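Gavrilă Miniatures to Reissue Trilau Infantry Range

Gavrilă Miniatures has confirmed that its Trilau infantry range, out of production for several years, will return to sale in September. The metal figures were first released in 2000 and have since become difficult to find outside private collections.

The reissue covers seven sets, each with four figures and a command sprue. Original molds will be used for all but two of the sets, which are being recast from masters held at the company's Saltham workshop.

"Collectors have written to us about this range for a long time," said Mircea Ene, head of production. "We wanted the castings to match the originals before setting a date."

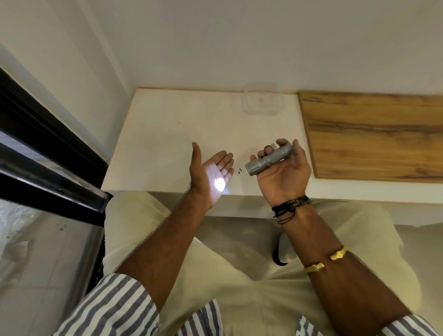
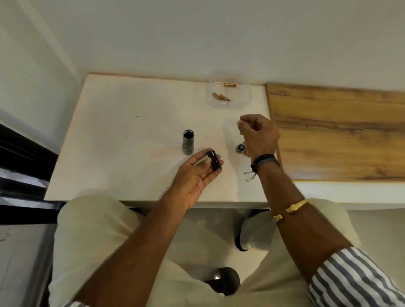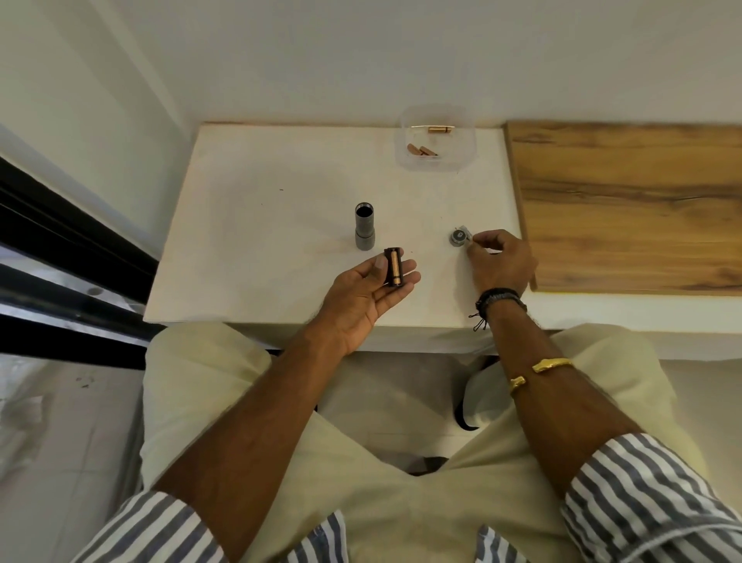
Will the reissued figures fit the bases sold with the original range?
The slot size is unchanged, so older bases may be used with the new castings.

Orders will open first at the Erkby store, with mail order to follow at 4 p.m. the same day. Purchases will be limited to two of each set per customer during the opening month - a restriction the company will review in October. The signal trooper and the standard bearer will be available only as part of their sets.

Painted samples will be on display in Erkby until the release.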